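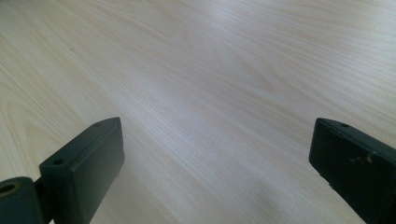 Zistow's planning software is sold on a promise that robot people have been making for as long as I have been writing about them: tell the arm what you want, and the code will work out the rest. The pitch leans heavily on the word "understands". The planner understands a kitchen, understands a shelf, understands a mug. I have my doubts. Consider a bare tabletop, pale and streaked with wood grain, with two dark fingers held wide apart over it and nothing between them. You or I would say there is nothing to pick up. Software has to earn that answer, and a broad patch of reflected light on the wood, or a swirl in the grain, can be enough to make it hesitate.

Sharon Massawe looks after the perception code at Fikside, the small firm that licenses the Zistow planner and has to make it work for paying customers. She is less excited about it than the brochure. "It gives you a grasp pose and a score," she told me. "The score is nearly always high. That's the bit that worries me."

Her team tried the planner on 329 recorded attempts, most of them dull household jobs. In 30 of them it proposed a grasp on something that did not exist. Shine was the usual culprit. The fix, for now, is a plain filter that throws away any object without enough height above the table. It works well on mugs and badly on envelopes.

Naomi Laizer, who wrote the filter, has no great love for it. She calls it a sticking plaster, and says the proper repair would be to let the planner say "I don't know" and ask for a second look. Zistow's current release has no way of doing that. An empty answer is treated as a fault, the job restarts, and after nine restarts the whole thing stops and waits for a person.

Ezequiel Olmedo, on the control side, has a different complaint. The planner assumes the fingers arrive where they were sent. Fingers flex, joints wear, and a calibration done in the morning drifts by teatime. He showed me two logs of the same movement, and the paths parted company well before the end. The software reported both as perfect.

Zistow says a release due later in April will deal with uncertainty "natively". I asked what that meant and was sent the brochure again. Massawe has put her name down for the trial. She is keeping the height filter switched on.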